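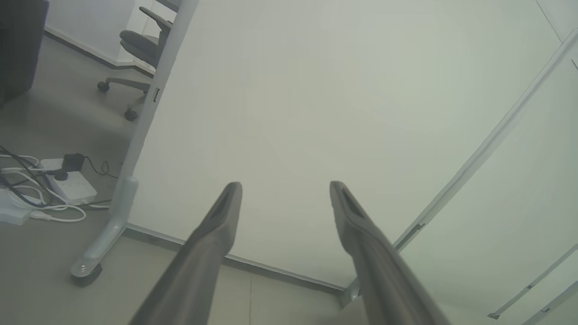
Reading the restaurant section of a franchise disclosure document

I spent most of May with a disclosure document from Rellent, a sandwich chain that sells franchises in my part of the country. A cousin was thinking of buying one. She has since decided against it, but I kept my notes, and a few readers asked for them after I mentioned the matter in a comment. These are the notes with the arithmetic cleaned up.

The document runs to 241 pages. Most of that is contract exhibits. The parts that matter to a buyer on a first reading are the fee table, the list of estimated opening costs, the sales figures if the company gives any, and the tables that show how many outlets opened, closed and changed hands.

Start with the outlet tables. Rellent reports 58 franchised stores at the end of the last year covered. The net change over three years is small and positive, and a salesperson will quote it. The transfers line is more useful. A transfer means an owner sold to another owner, and a high number against a flat store count tells you that people are leaving while the sign stays up. It does not tell you the price they got. For that you have to call former owners, whose names and phone numbers are in an exhibit near the back.

Next, the fee table. Royalty and advertising fund payments are both charged on gross sales in this contract. Gross sales here means the amount rung up before delivery app commissions come out. If a third of orders arrive through an app and the app keeps a large cut, the owner pays royalty on money that never reached the store. I read the definition four times to be sure. It sits in the contract itself, in the definitions clause, and the summary table only points to it.

The technology fee is a flat monthly charge that the company may raise on written notice. There is no cap. My cousin's spreadsheet held it level for ten years. I changed that cell to grow each year and the payback period moved out by five months.
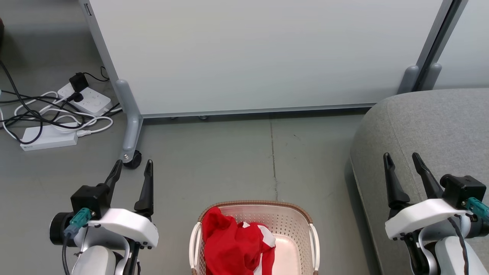
Does the advertising fund have to be spent in the owner's own market?

In this contract the company can spend the fund wherever it chooses, and it makes no promise that any store will benefit in proportion to what it pays in. Local advertising is a separate duty with its own minimum, and the owner pays for it on top of the fund.

Sales figures came next. Rellent gives an average for stores open at least two full years. It gives a median too, and the median is lower by a good margin. Use the median. The average includes a unit in Jadthorpe next to a stadium and another at a highway exit, both company-owned until recently, and neither looks like the strip mall site she was shown. Stores that closed during the period are left out of the table entirely. The footnote says so in plain words, so there is no complaint to make about it, but the numbers have to be read with that in mind.

I also compared the opening cost range with a lease quote. The low end assumes a former restaurant space with a working hood and grease trap. Her space was a former shoe store. The contractor's number for the hood alone used up the gap between the low and high estimates.

Julián Garrido, who ran two units for a different chain called Onu and now keeps books for small restaurants, went through my sheet and found two errors. I had counted the security deposit as an expense, and I had left out payroll for the training weeks before opening. The second one hurt more. He also suggested running the sheet at the median less ten percent and checking whether the loan payment still clears. It cleared in seven months out of 12.
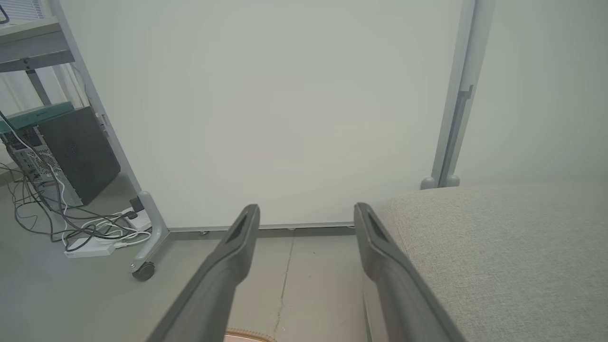
Territory

The word "protected" appears on the brochure. In the contract the territory is a radius around the store, and the company keeps the right to sell inside it through airports, hospitals, campuses, grocery shelves and any online channel. A ghost kitchen is not named in the list of exceptions, but "other means of distribution" is, and I would assume it covers one.

Caltedgate, the holding company that owns Rellent, has a second brand with hot sandwiches on the menu. Nothing in the contract stops that brand from opening across the street. I asked the sales representative about this by email and got back a copy of the clause I had quoted.

I still have the renewal and resale terms to write up. They take up an exhibit of their own and I have only marked it in pencil so far.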